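Framing Corner, with Telma Lucero

So many of you wrote in after the August issue about framing your own vacation pictures that I had to come back to it! A lake view like mine, with its trees and big puffy clouds, does love a plain white mat and a pale wood frame.
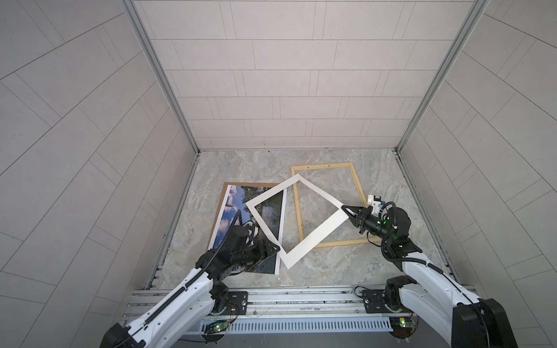 Lay the mat over the print before you tape a thing, and nudge it until the water sits where you like it. Take your time – I never do, and I always regret it.

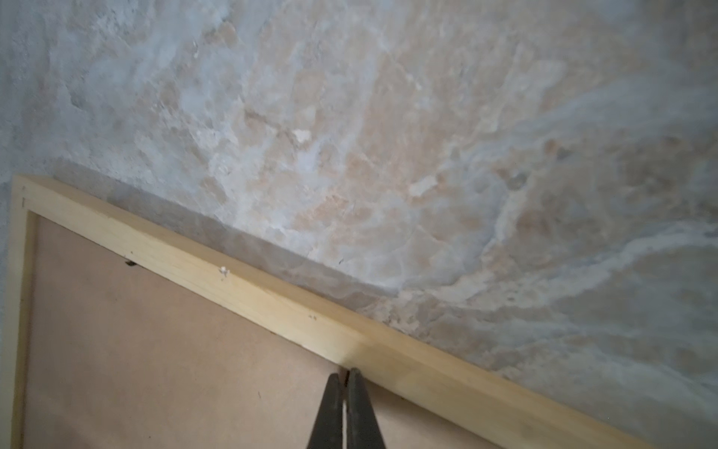
Then do look over the back as well, corners especially, before you hunt for a nail. Renato Sepúlveda has 17 spare mats to give away, so do call him.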